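The Slow Business of Drying Salt

At the Baltlow works, the brine comes out of the ground at close to saturation and then spends most of a week being handled as little as possible. The plant makes coarse salt for table mills, a small product category with tight demands. A grain that is too fine falls through the grinder without being cut. A grain that is too large sits on top of the mechanism and turns with it. A grain that holds too much water will glue itself to its neighbors and, in time, to the mill.

Orest Hnatiuk has managed the drying floor for eleven seasons. His main concern is moisture that a standard oven test does not find.

"You dry a sample, weigh it, and the figure looks fine," he says. "Then you crush the same sample and weigh it again, and it has lost more. That water was inside the crystal the whole time."

Brine trapped in small pockets as a crystal grows is called an inclusion. Fast growth produces more of them. In an open pan run hot, crystals form at the surface, sink under their own weight, and pick up pockets of liquid along the way. In a pan held at a lower temperature, growth is slower and the crystal is denser. The cost is time and fuel per ton, and most plants settle on a compromise that suits their fuel price.

Baltlow runs its pans cool and its dryer long. The dryer is a rotary drum built by Brellik, fed with air that has passed over a desiccant bed. Salt enters at one end at a steady rate of 790 pounds an hour and leaves at the other after 34 minutes. Earlier operators ran the drum hotter and got the salt through in less time. The crystals cracked as the inclusions boiled, and the fines went up to a level the screens could not handle.

What happens after packing is harder to control. Sodium chloride begins to take up water from the air at a relative humidity of about 75 percent. Below that point, a clean crystal stays dry on its surface. Magnesium chloride, a common impurity in sea salt and in some brines, starts to draw water at a much lower humidity, near a third of saturation. A salt with even a small residue of it will feel damp in a kitchen where pure salt would not. Washing the crystals with clean saturated brine before drying removes most of the residue, at the price of some dissolved product that has to go back to the pan.
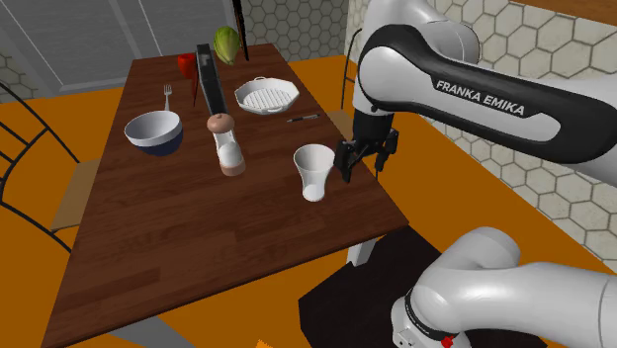
From the Drum to the Table

A household mill is a poor storage vessel. It is opened to be filled, turned over pans of hot liquid, and left out between meals. The usual advice is to fill it partway and to keep it away from the stove. Steam matters more than room humidity, as it raises the air inside the mill above the 75 percent line in short bursts. Each burst dissolves a thin film on the crystals. When the air dries out again, the film recrystallizes at the points of contact and forms a bridge. A few dozen cycles will produce a solid plug.

The grinding mechanism has its own requirements. Ordinary carbon steel corrodes in contact with salt, so salt mills use ceramic, stainless steel, or hard plastic. Ceramic crushes well and does not rust, but it can chip if the feed contains a pebble or a piece of grit. Baltlow removes these on an optical sorter supplied by Vakulenko, which rejects dark particles with a jet of air. The reject stream is checked by hand twice a shift.

Particle size is set on a stack of vibrating screens. The works sells two grades: a mill grade retained above 800 microns, and a finer one, held on a 200 micron screen, that goes to bakeries. Anything smaller returns to the pan house and is dissolved. Hnatiuk replaces the upper screen every July, when humid air makes the mesh clog and the wear easier to spot.

The next change is to the packing line. A liner from Proltton, with a lower rate of vapor transmission, is being tested against the present one in a storage room held at high humidity. Samples are pulled monthly, weighed, crushed, dried, and weighed again. Results so far cover only one batch of mill grade, and the bakery grade has yet to go in.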